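How to Take Your Blood Pressure at Home (and Get a Number Your Doctor Can Use)
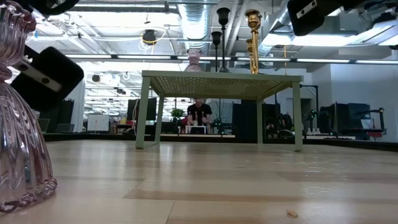

Page last changed: Jul 24, 2025

I've been checking my own blood pressure since my nurse practitioner, Liliana Sartori, told me the reading in her office was a little high and she'd like to see what it did when I wasn't sitting on crinkly paper worrying about parking. I figured, how hard can it be? You wrap the thing on, you push the button. Well! My first week of numbers was all over the place, and when I brought them in she asked me three questions and crossed most of them out. So I learned to do it properly, and I've since taught my dad and a couple of neighbors here in Jiltdale, and this page is what I tell them.

I'm a patient with a notebook, by the way, and no kind of doctor. If your own doctor tells you something different, do what they say.

What you need

A monitor with a cuff that goes on your upper arm. The wrist kind is tempting (they're small, they fit in a purse) but they're fussy about position and most clinics would sooner have upper arm numbers. If an upper arm cuff doesn't fit you or hurts, ask about the wrist type before you buy one.

Look for one that's been validated, meaning somebody has tested that model for accuracy. Your pharmacist can help you check. You don't need the app or the talking voice. Mine has the talking voice and I turned it off on day one.

A chair with a back, a table, and something to write on. That's the whole list.

Getting the cuff size right

This was my big mistake. The cuff that came in my box was too small for me and I had no idea. A cuff that's too small will usually read high, and one that's too big can read low, so all my worrying that first week was partly over a strip of fabric.

Grab a soft tape measure, the sewing kind. Let your arm hang loose and measure around the middle of your upper arm, halfway between the bony tip of your shoulder and your elbow. Write that number down and compare it with the range printed on the cuff or in the booklet. If you're outside the range, order the other size from the same maker. Don't mix brands, even if the tube happens to fit.

Before you sit down

No coffee, no cigarettes and no exercise for half an hour before. Go to the bathroom first, and I mean it, a full bladder really can push the number up. Roll nothing up your arm! A tight rolled sleeve squeezes you just like a second cuff. Take the arm out of the sleeve, or wear a T-shirt.

If you take blood pressure pills in the morning, the usual advice is to take your morning reading before the pills and before breakfast. Ask, though. My friend Mwende Rashidi was told something else because of another medicine she's on.

Sitting

Sit with your back against the chair and both feet flat on the floor. Uncross your legs. (I'm a leg crosser from way back and I still catch myself.) Rest your arm on the table so the cuff is level with your heart. If the table's low, slide a folded towel under your arm until it feels supported and you aren't holding it up yourself.

Now sit there for five minutes. No phone, no TV news, no yelling at the dog. This is the part everybody skips, and I skipped it for ages too, and it makes a bigger difference than I would have guessed.

Putting the cuff on

Put it on bare skin, with the bottom edge an inch or so above the bend of your elbow. Most cuffs have a little arrow or line that should sit over the artery on the inside of your arm, and the tube usually runs down toward your hand. Your booklet will show where yours goes. Pull it snug, then try to get a fingertip under the edge. If you can't, loosen it. If your whole hand slides in, start over.

Taking the reading

1. Push start and stay still. Don't talk, and don't let anyone talk to you.

2. Let the cuff squeeze. It's tight for a few seconds and then it eases off.

3. Write down both numbers and the pulse, plus the time.

4. Wait a minute with the cuff still on.

5. Do it again and write that down too.

So that's 2 readings in the morning, and the same in the evening before bed. Use the same arm every time. Liliana had me check both arms once at the start and then stick with the higher one.

Keeping the log

I draw columns in a notebook: date, time, top number, bottom number, pulse, and a wide one for notes. The notes are things like "bad sleep" or "cold medicine" or "argued with the cable company." Write down every reading, including the ones you don't like. Leaving out the ugly ones was one of the things I got caught doing.

If your monitor stores readings, check that the clock is set and that your husband hasn't been using it on the same user button. Ask me how I know.

Once a year, bring the monitor to an appointment and have them compare it with theirs. I do mine every September.

When a number scares you

One high reading by itself doesn't tell you much. Sit quietly, wait a few minutes, and try again. If it's over 180 on top or over 120 on the bottom and you also have chest pain, trouble breathing, back pain, weakness or numbness, a change in your vision, or trouble speaking, call 911 right then and don't wait to see if it comes down. If it stays that high and you feel fine, call your doctor's office the same day.

Questions I've gotten

Kanako Sugawara wrote to ask about an irregular heartbeat symbol on her screen. Mine has shown it when I moved my arm. If it keeps coming up, tell your doctor, and mention it if you already know you have something like atrial fibrillation, as some home monitors have a harder time with that.

Daithí Geraghty wanted to know if he could check it every hour. Please don't! You'll wind yourself up and the numbers will follow. Stick to the times your clinic gave you.

And for everybody who's asked about batteries: yes, change them when the low battery sign shows up, and take them out if the monitor's going in a drawer for the winter.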